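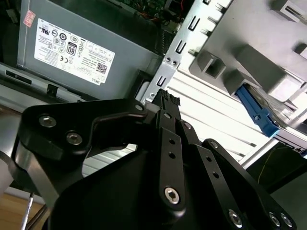
Gripper on the connector, drive cage and power supply behind it

Botcombe Forums > School and Club Builds > Pusel drive swap, our semester project
Started by torx_and_tears, 2020-04-01

torx_and_tears
Okay, thread for the Pusel project since a few people asked in the other topic and I kept hijacking it. Short version: our class at Kellgate has to get an arm to service a desktop PC. Drive out, cables off, drive back in, cables on. We get 40 points for the full run and most of those are in the cables, which is painful because the cables are the part we're worst at!

We picked the Dell because the drives sit in blue plastic carriers and you don't need a screwdriver to get them out (well, the arm doesn't). I thought the hard part would be the drive. It's heavy, it's kind of slippery, the bay is tight. But a drive is a solid block and it stays where you put it. The power connector is on the end of a bunch of stiff wires and they all have opinions.

Right now I grab the connector body with the very tips of the fingers. If I go deeper I bump the cage bracket, and if I stay out at the tips the connector can twist. Somebody please tell me there's a third option.

sprocketeer9
You want custom fingertips. Print a pair with a slot the width of the connector and the twisting goes away. We did that in February for a different plug and it took one evening.

torx_and_tears
Stock fingers only, it's in the rules :( I asked already.

sprocketeer9
Then the rules are bad. Sorry but they are. Any shop would put proper tips on for this.

mallowfoot
Disagree with sprocket on this one. The whole point of the class is you get a general gripper and have to think. If you print a perfect slot you've solved one plug and learned how to use a 3D printer.

Torx, are you coming in along the wires or across them? I'd grab the flat sides of the plug with the wires running off to one side, then the bundle can sag however it wants and it's not pulling against your fingers.

torx_and_tears
Was coming in along them, yeah. Tried across this afternoon and I like it a lot more. I also quit trying to do everything from one home position and started lining up over the bay first, so the plug only has a little way to travel.
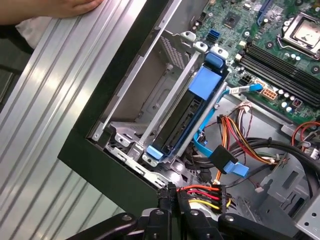 Holding the power plug from the side, just below the SATA one

It still isn't pretty. Out of 16 tries I seated it 5 times, and one of those I'm being generous with. But the misses are now all the same kind of miss (a little low) and I can work with that. Before, they were all over the place.

bit_of_a_bodge
Same kind of miss is great news. Fix the offset before you touch anything else and DON'T change your grip at the same time or you won't know which one helped. Ask me how I know.

Also, are you doing data or power first? We did the SATA data cable first because it's lighter and bends out of the way.

torx_and_tears
Power first. My thinking was get the stubborn one in while there's still room. Efren Abella is on my team and wants it the other way, so we've been going around and around on it.

mallowfoot
Efren's right, for what it's worth. With the stiff bundle in place you've got wires right where your fingers need to go for the second plug.

sprocketeer9
And I'm with torx. The data plug is flimsy, I'd want it last so nothing drags across it. See, I can be reasonable.

torx_and_tears
Lol okay, one vote each, very helpful. We'll run both orders and I'll post numbers.

Meanwhile the blue plastic is its own little problem. It's long and skinny at one end and chunky at the other, so I've been practicing just picking it up and keeping it straight. Gripping it down at the thick end, under the clip, is the steadiest so far. Higher up on the thin bar it wants to flex and I'm scared of snapping one.

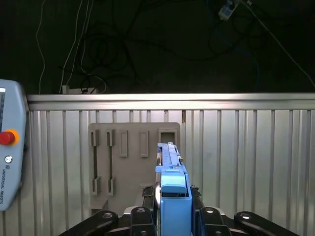
Blue plastic held by the thick end, nice and upright

bit_of_a_bodge
What force are you closing with? Those carriers take more than you'd think, but the latches don't.

torx_and_tears
Lowish, and I keep nudging it. I've got 9 saved grip settings and half of them are called "test", please don't judge me.

sprocketeer9
Judging you a little. Name your settings!

gearbox_cc
Hi from the Cáceres group, we're doing nearly the same task with a different case. We had trouble with tilt when the drive starts to go down into the bay. If it's even slightly off, one corner catches and the arm faults. What we do now is stop a bit above the bay, check the angle, then go down slow with the stop threshold set low. It's boring to watch but it faults a lot less.

torx_and_tears
Ooh, thank you. I was going straight down in one move, which is maybe why I've been hitting reset so much. Put the pause in and it's way calmer to work with.

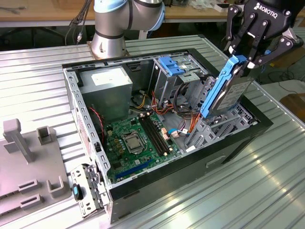 Danilo Gatchalian: The pause is worth the time, but watch the clock on the scored run. Two stops per drive adds up, and I've seen teams lose the last cable to it. I'd keep the one above the bay and drop any others.

torx_and_tears
Good point. I have a second pause after I let go that's mostly there for my nerves. Taking it out tomorrow.

mallowfoot
Leave it in until the cables work. Speed later.

sprocketeer9
Nah, take it out now. You practice slow, you run slow.

torx_and_tears
You two should get a room with a whiteboard. Anyway, cable order numbers coming when Efren and I have enough runs of each, and I promise to rename the "test" settings before then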